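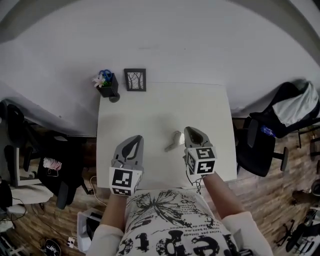 Somardale workroom, bench notebook
November, entry 22
Start 9:40 a.m.

Purpose: to settle the standing layout of the white square table in Room 301 before the Prella small-items work continues.

The table is to remain against the wall. The flower pot and the small black picture frame with the print of trees stay along the far edge, where they do not interfere with handling. The blue-handled scissors are kept in the pot with the flower and are to be returned there after use. The space in front is reserved for the item in hand, one item at a time. Packaging and paperwork go to the desk.

Chairs: the black office chairs stay on either side of the table. Cloths and personal articles may be left on them during a session but should be cleared by the end of the day. Staff are asked to leave 35 inches of clear floor at the near edge.

Small metal items: the Plakivov tray was checked against the list. Tags 2 and 22 have worn and need to be rewritten. The Pal labels do not hold on narrow pieces; tie-on tags will be used until the present supply is finished.

Outstanding: a shallow dish for keys and similar pieces, requested last month and not yet received. Wall above the table to be wiped down. Table height not measured; carry over to next entry.

Closed 11:15 a.m.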